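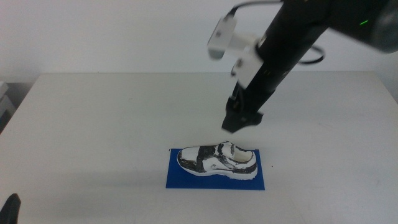
Small shoes, black paint: an interview with Velimir Jurić

Velimir Jurić makes model shoes. He has a workroom in Prilham, with a sink, a shelf of paint and a long white table, and he sells most of what he makes to people who collect miniatures or want something for a shop window. We spoke in the week before Christmas, when he had just sent off the last of his November orders.

He began with feet, he says. He was working for Katix, a firm that made display figures, and his job was finishing the hands and feet. "Hands take all day and everyone looks at them. Feet you can do before lunch. Then a customer wanted shoes on the figures and I was the one who had time."

The shoes he is known for now are white with black markings. The toe cap stays white and rounded, and so does the midsole. A black band goes diagonally across the front of the shoe, there are black patches on the side, and the opening is trimmed in black. The rest of the black is irregular.

"People ask if it's meant to be paint or dirt or wear," he says. "I don't mind which they choose. I had a pair of trainers when I was twenty that I wore to paint a fence. I liked them more afterwards."

He does the band first and lets it dry overnight. The patches come next, with a flat brush that has lost half its bristles. He has tried newer brushes and gone back. "A good brush makes a good edge. I want a bad edge there. The trim round the opening is different, that needs a fine brush and a steady wrist, and I do it in the morning."

The inside is left a pale cream. He tried white for the first batch and thought it looked like a bathroom. Black was worse, as you couldn't tell there was an inside at all.

I asked about the blue mat. He puts a shoe down on it on its side when he wants to look at the side panel and the edge of the sole together. "On the white table a white sole disappears. You miss things. On the blue I can see the whole outline, and if there's a lump in the midsole it shows." The mat is royal blue and lies flat in front of him, long side towards his chair. He had a green one before, bought from Stojanovska, but it made the cream look yellow.

The table has its smudges and scuffs. He wipes it down on Fridays and doesn't worry much beyond that. "It's a table. I bought it second-hand and it was marked then."

A single shoe takes him three days from bare cast to finished, though most of that is drying. He has made roughly 2000 since he left Katix. He numbers them in a notebook and not on the shoe itself, and he can tell you that number 932 went to Grusus, a shoe shop that keeps it beside the till. The owner wrote to ask whether he could have the other foot as well.

"I said no at first," Jurić says. "I only make lefts or rights as I feel like it, and I can't match the markings. Then he said he didn't want them matched. So he got one."

He is less keen on very small work. A customer once asked for shoes to fit a doll's house and he made two before giving up. At that size, he says, the band is just a line and you may as well use a pen.

The next batch will be cast after the holiday. The workroom is open to visitors on Sat 24 December until midday, and there will be a few finished shoes for sale on the shelf by the door. He asks people to pick them up by the sole.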